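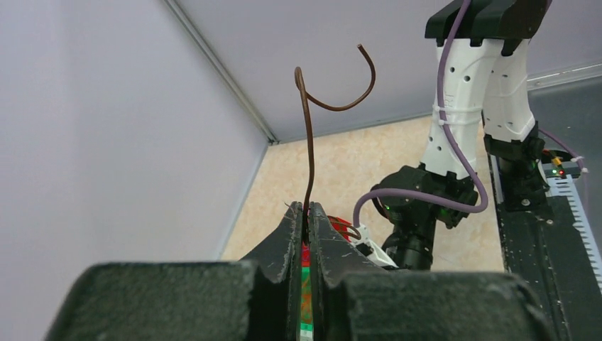

Cut a fresh piece of the brown and bend it only once, Kinsella support wrote back, because a wire that's been looped tight can snap inside the insulation and still look fine.

OK, so that's what I did. For anyone opening this ticket cold: I have a Sateo bench light wired off an old computer case, and it cuts out whenever I move the case. The wire came in the Skasaddale mixed bag (orange, blue and brown all in together, and boy do they love each other). I'd blamed the light for a week.

Tried so far:

Swapped the light for my spare. Same thing, cuts out when the case gets bumped.

Swapped the orange lead. No change. I used a 400 mm piece, then a 500 in case the first was pulling too tight.

Left the case where it was and wiggled each wire by hand with the light on. Orange fine, blue fine, brown flickers! Should have done that first.

So I went digging for more brown, and that's where the afternoon went. Pull one end and the whole nest comes along with it - the orange is the worst, it springs into loops the second you let go.
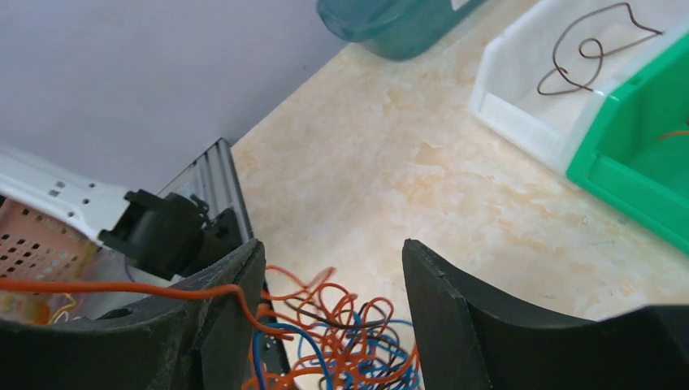
I got 3 pieces of brown out in the end without cutting anything else. Two had kinks so I set those aside and used the straight one, one gentle bend like you said. Light's been on since lunch and I've shoved the case back and forth plenty. No flicker.

Two things before you close this. Does Skasaddale sell the brown by itself? I'd pay extra to skip the untangling. And is it OK to straighten the kinked pieces for something low power, or should they go in the trash? They're in an old Rusta tub for now.

Status: leaving open until I hear back about the brown.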